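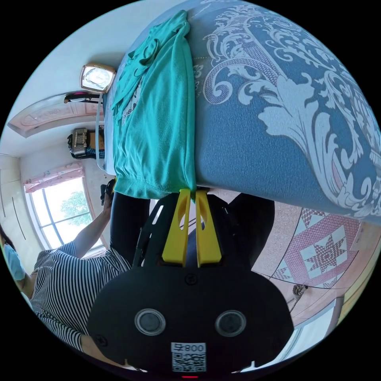 ## Ticket 2754 - wifi dies in back bedroom, evenings mostly

**Status:** open, waiting on me
**Kit:** Zarei router (downstairs hall), Gasow extender (upstairs landing), ISP is Zoltevitz, 200 Mbps plan
**Priority:** normal, they said. ok

**Problem as first reported**

Back bedroom drops wifi most evenings. Phone still shows full bars, nothing loads. Laptop same. Front of the house fine the whole time. Comes back by itself or if I switch the extender off and on. Started in May, nothing changed that I know of. No new devices. No new furniture up there either, support asked that twice.

Already did before opening the ticket:

- restarted router
- restarted extender
- forgot the network on phone + rejoined
- moved the extender one outlet over, no difference
- yelled at it

### Reply from support (pasted)

> Thank you for the details. Please confirm the firmware version on your extender, and run a speed test next to the router and again in the affected room while the issue is occurring. Please also tell us whether the status light on the extender changes color.

### My answer

Firmware: app says "up to date", won't show a version. Where is that page? Looked under Device, Advanced, About. About only has the license text.

Speed next to the router: 200, so Zoltevitz is delivering what I pay for. In the bedroom on a good day: 77. During a drop the test doesn't start at all, just spins. So can't give you a number for that one, sorry.

Light stays green. Green before, green during, green after. Not a lot of help that light.

### Sunday, evening

Sat upstairs with the laptop and waited for it. Ping running to the router in one window, ping to the outside in another.

Drop came while I was getting a drink of course. Log was still running tho:

```
router ok
router ok
outside ok
router timeout
outside timeout
router timeout
```

Both go at once. So not the ISP. The link between extender and router is what's failing, or the extender itself. Downstairs tablet was streaming through the whole thing, no stutter.

Turned the extender off completely and let the laptop find the router direct. Weak, slow, but it held all night. Put that in the ticket.

### Support again

> This may indicate interference between the extender and the router. Please set a fixed channel on the router instead of Auto, and give the extender network a seperate name so you can confirm which device you are connected to.

Did both.

Separate name was useful, should of done that in the first place. Found out the phone hangs on to the extender even standing right by the router. Doesn't cause the drops but explains why the kitchen was slow too.

Fixed channel: held one evening, then same again the next. So no. 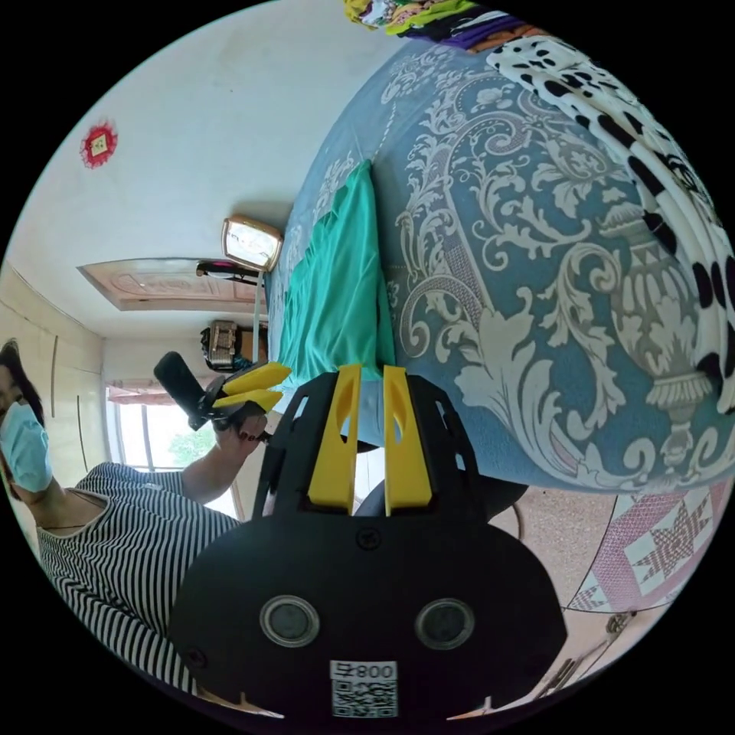

Next thing I tried was a cable. Long flat one out of the Duvari box in the closet, ran it up the stairs along the baseboard, plugged the extender straight in and switched it over to access point mode. Setup for that is buried, writing it down here so I don't have to hunt again:

1. Hold the reset until the light blinks
2. Join the extender's own setup network
3. Skip the wizard (tiny link at the bottom)
4. Mode > Access Point > Save
5. Plug the cable in AFTER the save, not before. Before = it goes back to repeater mode and you start over. Ask how I know

Result: no drops since. Pings clean on both windows. Bedroom speed a lot better than the 77, didn't write the number down, will rerun.

Cable on the stairs can't stay like that, somebody will trip.

### Where we are

- Radio in the extender seems ok when it only has to talk to phones and laptops
- Falls over when it also has to carry the link back to the router
- Could be heat, could be a bad firmware, could be a neighbor's gear. Don't know
- Router looks innocent so far

### Support, latest

> We are glad to hear that the wired connection is stable. We can offer a replacement unit or send you a manual firmware file. Please let us know which you prefer. Without a reply this ticket will close automatically.

Please DON'T auto close. Send me the firmware file first, if that does nothing I'll take the replacement. Also still waiting to hear where the version number is.

### To do

- [ ] rerun bedroom speed test on cable, write it down this time
- [ ] flash the file when it comes, back to repeater mode, leave the pings on overnight
- [ ] touch the extender during a drop, is it hot?
- [x] rename the networks back to something normal
- [ ] price to get a cable run inside the wall, only if both units fail
- [ ] find receipt, pretty sure it's in the email from Gasow and not on paper

Will update after the flash.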